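Vevel kitchen play set — seven months in

Posted 07/10/2018

Quick one, because I've promised this review to three separate people now and keep forgetting. The Vevel play kitchen set. Plastic pans, plates, pretend food, that sort of thing. We got ours in March for a fourth birthday, paid full price, nobody sent it to me for free. It's been used most days since, by one four year old, one nearly two year old and whoever comes round.

Short version: good. Not brilliant. Would buy again with a couple of grumbles. Long version below if the kettle's on.

Where from. We bought it at the toy shop in Adthorpe, the one by the bus station with the terrible door. They had the Vevel and the Otine sets side by side on the shelf and I stood there for far too long. Otine was 2 pounds dearer and had more food but fewer pans. My eldest is a pans person. So Vevel.

The box. Big, thin cardboard, mostly air. Everything inside was in little bags, and then the little bags were in a bigger bag. Took ages. Do it the night before if it's a present, you do not want to be picking at tape with a small person breathing on your arm. There's a leaflet with a drawing of all the bits, which I lost by teatime.

The pans and dishes. Best part of the set by a long way. The frying pan is a proper round black one and looks like ours, which matters enormously apparently. It has had eggs (play dough), soup (bath water) and a sock cooked in it. Bit of scratching on the bottom now, nothing that bothers anybody but me. The spatula is green with slots and is forever going missing. It's been down the back of the sofa, in my work bag, and once in the actual cutlery drawer where I very nearly used it on a pancake.

The colander gets a paragraph to itself. Oval, minty green, rows of little holes in the bottom. Goes in the bath every single night. Goes in the sand at my mum's. The holes are small enough that sand clogs them if it's damp, but a tap sorts that out in seconds. If they sold it on its own I'd buy one as a spare, and one for next door.

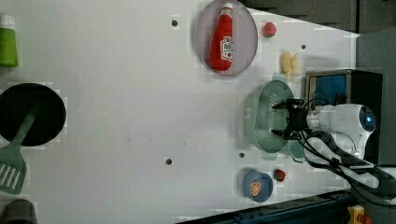 Can the plastic bits go in the dishwasher?

Top rack on a cool wash has been fine for our plates, bowls and colander, but keep anything with a printed label out and do it by hand in the sink.

Which brings me to the bottles. There's a red ketchup one with a white cap and a green one, also white cap. The ketchup is the favourite, it goes on everything, including the strawberries. The label on ours started to lift at one corner after I left it to soak, entirely my fault, and small fingers did the rest over the next week. I stuck it back down with clear tape. Looks a bit sad but still ketchup. The green one has turned into washing up liquid, salad dressing, shampoo and "medecine for the dog". We haven't got a dog.

The caps don't come off ours and I'm glad of it. I did wonder at first if that would be a dissapointment but no, they're quite happy shaking it and making the noise.

The food. Mixed. The strawberries are lovely, nice bumpy surface, good red, and they've stayed red. The orange slice has proper segment lines and gets served in the little blue bowl whether you've asked for it or not. Then there's a pale yellow pastry thing. I say croissant. My eldest says biscuit. My husband says prawn. Whatever it is, it's the plainest thing in there and nobody fights over it. A bit of brown on it would have helped.

I would have liked more veg. I know, I know. But fruit and pastry and sauce is not much of a dinner, and we ended up adding a bag of wooden carrots and such from a Kwon set a cousin had grown out of. They go together fine, size wise. The Kwon carrots are a bit heavier and hurt more when thrown.

Plates. See-through-ish plastic, ours has a greyish purple oval one that I'm weirdly fond of. They feel thin when you pick them up and I thought they'd crack in a week. Haven't. One has been stood on by an adult in boots and came up fine. They do show greasy fingerprints, and they slide. On a smooth table they slide a LOT, so if yours is a pusher put a tea towel down.

Safety bits. I'm not an expert, just a worrier. No sharp edges on any of ours that I could find, I ran my thumb round everything. The strawberries are small. The youngest puts everything in her mouth so those live on the high shelf unless I'm sat right there with her. Check the age on the box before you buy and then use your own judgment too. The slotted end of the spatula has been chewed and has tooth marks but no bits have come away. I do look.

Storage. This is my main grumble really. There's nothing to keep it in. The box is useless once it's open, ours had collapsed by the end of the birthday. The pan doesn't nest with the bowls and the bottles roll. We use an old washing up bowl with a tea towel over the top. Otine comes with a drawstring bag I'm told, and if I'd known that in the shop it might have swung it.

Cleaning in general. Easy. Warm water, a drop of the real washing up liquid, ten minutes on a towel. Play dough in the colander holes is the only nightmare — leave it to dry out completely, then poke it through with a cocktail stick. Don't try it while it's soft, you just make it worse. Felt tip came off the plate with a wipe. Felt tip did not come off the white cap on the ketchup. So there's a purple smudge there for ever.

What they play with it. Cafe, mostly. I order, I'm told it's run out, I'm given the orange slice. Also shops, also camping, also a thing called Hospital Dinner which has a lot of rules. The older one sets the table properly now, for real meals I mean, and I do think some of that came from messing about with this. The younger one just likes putting things in the colander and tipping them out. Over and over. Fine by me.

Compared with the cheap ones. We had a supermarket set before this at my mum's, and the plastic went white at the bends and then split. No sign of that with the Vevel. It's thicker where it needs to be, so the pan, mainly the handle. The colours are softer too, greens and greys and a nice blue, easier to live with when it's all over your floor. Which it will be.

Spares. I emailed to ask if you can get single pieces. Took 11 days to hear back, friendly enough, answer was no, whole sets only. Annoying if you lose the spatula for good. We haven't yet, somehow.

Good things: the frying pan, the colander, the colours, how tough the plates are.

Less good: no bag or tub, the labels, the plain pastry, no veg, no spares.

Score. I do these out of 13 on here for reasons that go back years, and it gets a 10. Would have been 11 with a bag.

If you're buying for a child who mostly wants to cook and stir and strain things, get this. If yours is more about the shopping and the food itself then have a look at the Otine first, there's more to put in a basket. Wash it all before the first go, ours had a bit of a smell out of the bags, gone after one rinse.

Right, pick up time. If you've had yours longer than us let me know in the comments how the pan's holding up, and if anyone has found a tub that fits the lot with a lid on PLEASE tell me which one.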